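# Ticket 773: Erero master rejected at delivery, true peak over limit on two tracks

Opened by: Yasmine Nasr, label operations, Vostasent
Assigned to: Demyd Holovko, mastering
Opened: 2018-03-21
Status: Closed, one follow-up open

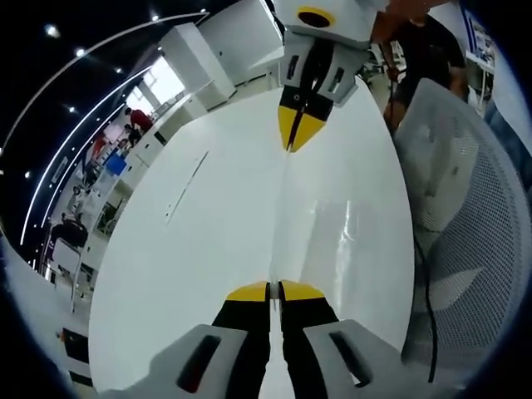 **Why does the distributor reject a file that never shows a clip in the session?**

The session meter reads sample peak, and the distributor's check reads true peak. A limiter with its ceiling at -0.1 dBFS holds every sample under that number, but the reconstructed waveform between two samples can still rise above 0. On dense techno masters with bright hats the gap is often over half a dB.

## Report

Yasmine Nasr:

Release is the Erero EP by Levchenko, digital and 12-inch. The digital package was uploaded through Cluvix and came back with this:

```
package: erero_digital_v3
track 1: PASS
track 2: FAIL true peak +0.6 dBTP (limit -1.0)
track 3: PASS
track 4: FAIL true peak +0.4 dBTP (limit -1.0)
metadata: PASS
artwork: PASS
```

The artist says track 4 also sounds "crunchy" on the preview player, mostly on the open hat in the second drop. I can't hear it on the WAV. Vinyl masters were sent to the cutting engineer separately and have not been questioned.

I need to know whether this is a level problem only, or whether the masters have to be redone. Presale is not live yet, so replacing audio is still possible without a new catalog number.

## Log

**Entry 1, Demyd**

Pulled v3 from the delivery folder and measured all four tracks with 4x oversampling. Results match Cluvix to within 0.1 dB. Tracks 1 and 3 come in at -1.2 and -1.1 dBTP. Tracks 2 and 4 are over.

Compared against the masters I signed off. Tracks 1 and 3 null completely. Tracks 2 and 4 do not null. The residue is broadband, and loudest on the kick transient.

**Entry 2, Demyd**

Checked file headers. The approved masters are 24-bit, 44.1 kHz. In the delivery folder, tracks 2 and 4 are 16-bit, 44.1 kHz, and both have a different write time from the other two. Someone or something re-rendered them after sign-off.

Yasmine, were these two handled differently at your end?

**Entry 3, Yasmine**

They were. Levchenko asked for longer fades on 2 and 4 after hearing the test sequence. He sent new files himself, and I put them in the folder under the same names. I assumed they came from you.

**Entry 4, Demyd**

They did not. Please ask him for the session, or at least a screenshot of the master bus.

**Entry 5, Yasmine**

Screenshot attached to the mail thread. He loaded your masters into his own project, drew the fades, and exported. He says there is nothing on the master except "the usual limiter".

**Entry 6, Demyd**

That is the cause. Chain as shown:

- approved master on an audio track, fader at 0
- limiter on the master bus, input gain +1.5 dB, ceiling -0.1, true peak mode off
- export at 16-bit, dither off, normalize off

The masters were already limited to -1.0 dBTP. Pushing them another 1.5 dB into a second limiter explains both the overs and the residue on the kick. The hat complaint fits too. The preview player streams a lossy encode, and encoding a file that already sits above 0 dBTP makes the overshoot worse. The WAV will sound cleaner than the preview.

Reproduced it here with the same limiter settings and a stock limiter plugin:

| Track | Approved | Artist export | My reproduction |
|---|---|---|---|
| 2 | -1.1 dBTP | +0.6 dBTP | +0.5 dBTP |
| 4 | -1.0 dBTP | +0.4 dBTP | +0.4 dBTP |

**Entry 7, Demyd**

Tried the quick fix first: dropped the artist exports by 2 dB to get under the limit. They pass, but tracks 2 and 4 are then audibly quieter than 1 and 3, and the flattened kick stays flattened. Not usable on an EP meant to be played as a set. Discarded.

**Entry 8, Demyd**

Re-rendered from the approved 24-bit masters with the fade lengths taken from the artist's project. No processing on the bus. Track 2 fade starts at the last breakdown — he had it on a linear curve, and I kept it linear. Track 4 fade now runs under the noise tail to digital silence. His version stopped short and left a small step at the end of the file.

Measured:

```
track 2: -1.1 dBTP, 24-bit, 44.1 kHz
track 4: -1.0 dBTP, 24-bit, 44.1 kHz
```

Both null against the approved masters up to the start of the fade.

**Entry 9, Yasmine**

Uploaded as v4. Cluvix failed track 4 again, this time with `duration mismatch`. Audio levels pass.

**Entry 10, Demyd**

Metadata still has the v3 length. The new file is longer by the extra noise tail. Update the duration field on track 4 and resubmit. Don't trim the audio to match.

**Entry 11, Yasmine**

Duration updated, v4 resubmitted, all four tracks pass. Levchenko has approved the fades on 2 and 4. He listened on the preview player and says the hat is fine now.

He also asks whether the vinyl is affected.

**Entry 12, Demyd**

It isn't. The vinyl premasters are separate files, sent before the fade change, with no brickwall limiter. They do have the old, shorter fades. I can send new sides if he wants them to match, but the cutting engineer needs the files before the lacquers are booked.

## Resolution

Cause: approved masters re-exported through a second limiter during a fade edit, then delivered under the original file names.

Fix: fades redone from the 24-bit masters, package replaced with v4, duration corrected on track 4.

Changes to the delivery folder:

1. Approved masters are read-only from sign-off.
2. Any replacement gets a new version suffix, including fade-only edits.
3. Checksums go in a text file next to the audio. Yasmine compares them before upload.

## Open

- Levchenko to confirm whether the vinyl sides should carry the new fades. Waiting on reply. If there is no change, the June pressing slot stands as booked.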